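Skirkeck Packaging Notes

Written records of the small print and symbols on everyday household packaging

Last updated 4th September

What this is

Skirkeck Packaging Notes is a plain text collection of what is printed on bottles, tubs, tubes, boxes and pouches bought in ordinary shops. Each record covers one package. It gives the kind of container, the material if the package states it, the sorting advice if there is any, and a list of the symbols with a short description of each.

The collection was started to answer a local question: why households in Branville and Brurmont put the same packaging in different bins. It has since been used for other things, mostly label design classes and spelling checks on abbreviations.

It is a text dataset. There are no product photos in the download.

What is in the folder

packages.csv — the main table, one row per package
symbols.csv — the list of symbols and the names we use for them
advice.csv — sorting advice, copied word for word from the package
notes.txt — remarks from the people who typed in the records
changes.txt — what changed between releases

The files are UTF-8 with commas between fields. Text that contains a comma is in double quotes. Line breaks on the package are replaced with a single space, so a short poem on the back of a tea box will look like one long sentence.

Fields in packages.csv

There are 22 fields. Most of them are explained in the first rows of the file. The ones people write to us about are these:

container: bottle, tub, tube, box, pouch, tray, can, other. A tube can be stiff or soft. We do not separate the two.

material_stated: the material as named on the package. Left blank if the package does not name one. We do not guess from the look or feel of it.

material_code: the number or letters inside the recycling triangle, if present.

symbol_list: names from symbols.csv, separated by semicolons, in the order they were found.

legible: yes, partly or no. "Partly" means at least one word could not be read by either reader.

place: Skirkeck, Branville or Brurmont. It tells you where the package was bought and has nothing to do with where it was made.

How the records were made

Packages were collected by households and handed in empty. Each one was read by two people, separately, under a desk lamp. If the readings matched, the record went in. If they did not, both people looked again together and the remark went into notes.txt.

Most of the reading for the current release was done in June. Older records were typed by one person only and carry the word "single" in the reader field. We are working through them slowly.

Symbols

symbols.csv holds 27 names. Some cover a whole family. For example, "prohibition" is used for any circle with a bar through it, whatever is drawn inside. People have asked us to split this up. We tried, and the drawings inside are often so small that the two readers gave different answers, so the single name was kept and the drawing is described in symbol_detail where someone could make it out.

Clear packaging

Print on clear or frosted plastic is the hardest to record. The words on the far side show through, backward, behind the words on the near side. Readers may slide a strip of white paper inside the package if it opens wide enough. If it does not, they should turn it slowly against a plain wall and mark the record "partly" when in doubt.

Clear plastic tubes with a small prohibition symbol near the top and faint columns of text down the side go under "tube" and "prohibition" like any other.
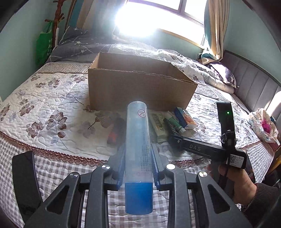

Ludivine Bouvier wrote to say that "partly" is doing too much work on clear packaging, and that a record with one lost word should not sit next to a record where half the text is gone. She suggested a separate field for the share of text that could be read. We agree with the point and plan to add the field as legible_share. Existing records will have it left blank until they are read again.

Known problems

Brurmont has far fewer records than the other places. Do not use the set to compare shops or towns.

Nearly 2 in every hundred rows have a symbol name that does not appear in symbols.csv. These are typing mistakes and will be fixed.

Accents were dropped in the oldest records.

Medicine packaging was left out on purpose — the leaflets would need their own format.

Terms of use

Free to use, copy and change, with credit to Skirkeck Packaging Notes. Words printed on packages belong to whoever wrote them.

Corrections

Send the record number and the correct reading to the Arnaud reading room, which keeps the master copy. Please say whether you have the package in hand or are working from memory.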